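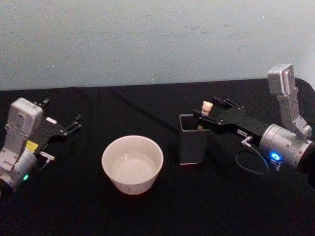
Recording pick-and-place demonstrations on a two-arm bench

Part 2 of the bench notes. Part 1 covered bolting things down and finding the emergency stop with your eyes shut.

You have two arms, a table and a policy that knows nothing. Your job is to show it the same small task over and over until it stops knowing nothing. For the tasks we use most, that means a few hundred good episodes, and you will be bored by the second dozen. Boredom is where most of the bad data comes from, so a fair amount of this page is about managing yourself.

I'll use our sorting task throughout: small toys, one bowl, one square cup. Swap in your own objects and most of it still holds.

What you need

Two arms with parallel grippers, a wrist camera on each, and a head camera looking down at the table. A teleoperation rig for driving them (ours is a pair of Kudow leader arms, which are fine once you accept that the left one squeaks). A plain dark cloth. Containers and toys. A recorder; the commands I mention are from Lerness, our in-house one, but every recorder has some version of them.

Step 1: Dress the table

Spread the cloth so that it covers everything the head camera can see of the tabletop. Black works well with pale objects. It works very badly with black objects, a discovery I made with 100 episodes of an invisible eraser.

You don't need to iron it. A few creases are good for the policy, which will otherwise come to believe that the world is flat. What you do need is for the cloth to stay put, so clip it underneath. If a gripper catches a fold and drags the whole lot three centimetres to the left, stop and straighten it before the next episode. Don't tell yourself you'll do it at lunch.

Step 2: Choose objects the gripper can hold

Measure the widest part of each toy and compare it with how far the fingers open. Leave a finger's width to spare. Small animals with rounded heads are pleasant to pick up from the sides and maddening to pick up by the ears, so decide now which you are teaching.

The containers matter as much as the toys. A wide bowl forgives nearly anything. A tall cup with a narrow square opening forgives very little: the fingers have to straddle it or come in directly above it, and a release from slightly off centre ends with the toy bouncing off the rim and going for a walk. Record both, but start new operators on the bowl.

Step 3: Mark your start area, then vary inside it

Agree where things may begin an episode. We use a rectangle, sketched on paper and taped beside the monitor, and never on the cloth itself. Any mark the cameras can see is a mark the policy will fall in love with.

Within that rectangle, move the toy every time. People are dreadful at random placement. Left alone we all put the toy back in one of 6 favourite spots, so the Berge script picks a position and you do as it says, even when it seems a silly one.

Move the containers too, but less often. We shift them every ten episodes and note it in the log.

Step 4: Check the cameras before every session

Open all three views. Look for a wrist camera that has been knocked, a smear on a lens, and cables. The cables are the real villains. A lead that hangs in a tidy loop with the arm parked may swing straight through the wrist view once you reach across the table. Drive each arm to the corners of its workspace and watch what the cable does on the way.

Then check that the timestamps agree. If one camera lags, you are teaching the robot to act on old news.

Step 5: Record an episode

Start with both arms at home and both grippers open.

Press record and wait for a beat. Move to the toy at a steady pace, coming down over it instead of sweeping in sideways. Close, pause just long enough to be sure of the grip, and lift clear of the container's rim before you travel. Bring the toy over the opening, lower it a little, release, and back out the way you came. Return home. Press stop.

The arm you aren't using should keep still. This is harder than it sounds, as your idle hand will want to join in. Park it well off to its own side with the gripper empty, and rest your elbow on something. If the spare arm twitches in every episode, the finished policy will twitch too, with great confidence.

Alternate arms according to where the toy starts. Left half, left arm; right half, right arm. Pick a rule for the middle and write it down. We didn't, and two operators spent a Wednesday teaching the robot opposite things.

Step 6: Keep it or bin it

Straight after stopping, type k or b. Don't leave it for later.

Bin it if you bumped a container, if the toy fell outside, if anyone's hand came into view, or if you hesitated because you were thinking about dinner.

Keep it if you missed the first grasp and then recovered cleanly. Those are worth having, because the policy will miss as well and ought to know what comes next. Tag them "retry" so you can count them. Wendy Inskip, who looks after our training runs, likes them at one in twenty.

Step 7: Reset

Empty the cup. Toys already sitting inside change the picture, and a full cup turns a good release into a pile-up. If you want episodes that start with a toy in the cup (we do, some of the time), set them up on purpose and tag them "occupied".

Step 8: Stop before you want to

Forty minutes, then a break. After that your approaches get lazy and your pauses get longer, and you won't notice, though the Jerkimar plots will. Our first big set was 2,000 episodes, and the afternoon ones were so much slower than the morning ones that we ended up training on the mornings.

If something goes wrong

Grip slips on lift: you are holding the toy too high. Go lower and try again before you touch the force setting.

Toy sticks to a finger after release: open fully and wait for a second. Don't shake it, or you will be teaching shaking.

Episode won't save: the disk is full. It's always the disk.

Part 3 covers trimming and labelling, for which you'll want a comfortable chair.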